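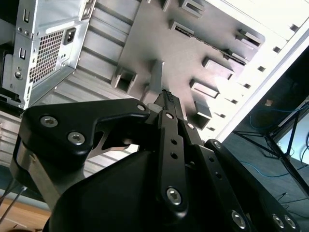
Irnitz Repair Works Open Day

I took the morning train out to Irnitz in March for the open day at the repair works. The building used to be a dairy, and the tiled floor still slopes toward a drain in the middle of the main hall. Doors opened at 9 and the first tour left at 9:30. Groups were held to 25 people, which was about as many as the upstairs hallway could take.

Our guide was Chiharu Imai. She has run the intake desk for eight years and began there, at a counter with a scale and a label printer. Everything that comes in gets a paper tag before it goes anywhere else. The works takes in around 400 items a month, mostly from the town and the villages up the valley. Lamps and radios make up the bulk of it. Toasters are accepted but she did not sound fond of them.

Upstairs is the parts store, in the old cheese rooms. The shelves are sorted by size of part and not by maker, so a drawer of knobs may hold pieces from a stove, an amplifier and a sewing machine. Kazuhiro Furukawa keeps the list of what is there. He let us look through a drawer of fuse holders and explained how the store is stocked from items whose owners sign them over. A shop in Kevora sends a box of switches every few months in exchange for motors. 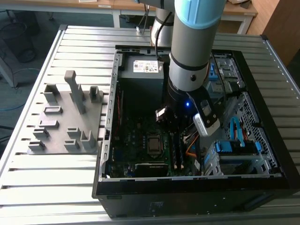 The works charges a flat fee to look at an item, and the owner then decides whether to pay for the repair. Imai said the fee was argued over for a long time, as some people felt a first look should be free. How long that look takes depends a lot on how the thing opens. A desktop computer tower can be laid on its side with the side panel off, and the motherboard is right there to get at. A sealed radio may take most of an hour before anyone sees the inside of it.

Lunch was soup and bread in the yard, paid for at the gate. The afternoon had a soldering table for children and a talk on old plugs, which ran long. I bought a desk lamp from the sale shelf and caught the 4:10 back. The next tour is planned for the fall and places can be booked at the intake desk.

Contact | Visits and Reports | Copyright Londico Travel Notes | Back to top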